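Teaching a two-arm robot to put laundry in a basket by remote control

Filed under: Robot arms > Teaching by demonstration > Soft items

Thu 20 October

These notes are for anyone recording demonstrations on the Prater bench with the pair of hand-held leader arms. They cover one job: picking cloth items off the work surface and putting them in the basket. They assume the arms are already bolted down and talking to the computer. If they aren't, do the set-up guide first and come back.

Cloth is harder to teach than blocks or cups. It never lies the same way twice, and the gripper can close on two layers when you wanted one. Most of what follows is about making your own movements steady enough that the recordings agree with each other.

What you need

- Both follower arms, powered, with their two-finger grippers fitted
- Both leader arms, clamped to the desk at elbow height
- A light plastic basket
- A mixed pile of small cloth items: towels, tea towels, T-shirts, rolled socks or similar
- One large soft item, such as a cushion
- Grorby recorder, or whatever you use to save joint positions and video together

Step 1. Check the cables before anything moves

Move each leader arm slowly to the far left, far right, fully up and fully down, and watch the cable on the follower as you go. There should be slack at the wrist and again at the elbow. If the cable goes tight at any point, stop and reroute it. A cable that pulls on the wrist will change how the arm moves, and you will spend an afternoon blaming the motors.

Keep both cables clear of the rail between the two bases.

Step 2. Line up leader and follower

Put the leader arms in the rest position before you switch on following. If they are more than a little out, the followers will jump to catch up. Grorby shows the difference for each joint and won't start until they are all in range. Other recorders may not check, so look for yourself.

Open and close each gripper twice. The fingers should follow the trigger with no delay you can feel.

Step 3. Set out the items

Put the basket at the back on the left, where the left arm can get above it without stretching. Drop the cloths from a small height and leave them as they fall. Don't smooth them out. If every towel starts flat, the robot will only learn flat towels.

Leave a clear patch near the middle. The right arm needs somewhere to come down without landing on anything, and it is also where you can pass an item from one arm to the other.

Put the large item at the back. We leave it out of the basket for the whole of this task, so the model also sees something that must be left alone.

Step 4. Record the left arm first

Start with the right arm held over the clear patch, gripper open, and keep it there. Work only with the left. For each item:

1. Bring the gripper over the highest fold, pointing down.
2. Lower until the fingers are either side of the fold.
3. Close, wait for a slow count of one, then lift.
4. Carry it over the rim with plenty of height to spare.
5. Lower a little way into the basket and open.

Keep the wrist angle the same as you cross the rim. New operators tend to twist the leader arm as they reach, and the gripper then comes in sideways and catches on the edge.

Rolled items want a different grip. Take them across the roll, close to the middle. If you take one by the end it swings, and you'll have to wait for it to settle before you let go. 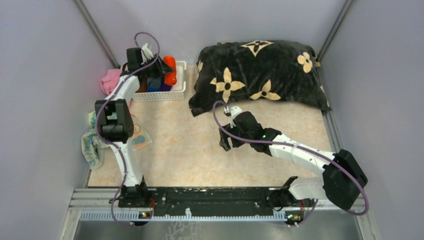 Step 5. Bring in the right arm

Once you have a good set with the left arm alone, start using both. The right arm picks up what the left can't reach comfortably, brings it to the clear patch and lets go. The left arm takes it from there. Don't try to hand over in mid-air until you've done a few sessions. It can be done, but the failed attempts all have to be thrown away.

Only one arm should be over the basket at a time. When the left goes in, park the right.

Step 6. Decide what to keep

Watch each recording back at normal speed. Keep it if every item you touched ended up in the basket and the arms never hit each other. A second try at a dropped cloth is fine and worth keeping. A long pause while you think is not, so cut it or bin the whole recording.

Our current set has 511 recordings, of which 235 use both arms. The first version was trained on the left-arm ones only, and it did well with towels and badly with anything rolled. Balakrishnan Shetty added the rolled items in June and that helped more than any change to the settings.

Problems we've had

The gripper closes but the cloth stays put. You are too high. Go down until the fingertips just touch the surface, then come up by a hair and close.

The cloth comes up with another one stuck to it. Lift slowly and give it a moment. If both come, put both in and carry on.

Items hang over the rim. Lower further before opening. If a sleeve is still outside, pick it up again by the sleeve and repeat.

The arm shakes while holding still. Usually it's your hand. Rest your elbow on the desk.

Neema Chege wrote the first version of this page. Changes since then are in the log.

Comments (3)

pillarbox_tom: Does the one-second wait after closing really matter? I've been lifting straight away and it seems all right with tea towels.

N. Chege: Tea towels will mostly forgive you. Thick towels won't. I'd keep the wait in so that all your recordings have it.

weftwise: We had the twisting problem in step 4. A strip of tape on the leader wrist, lined up with a mark on the next joint, sorted it out in a morning.

Related pages

Setting up the Prater bench
Moving recordings from Grorby to Clolance
Pillai leader arms: replacing a worn trigger
Folding a tea towel with two arms
How to label failed attempts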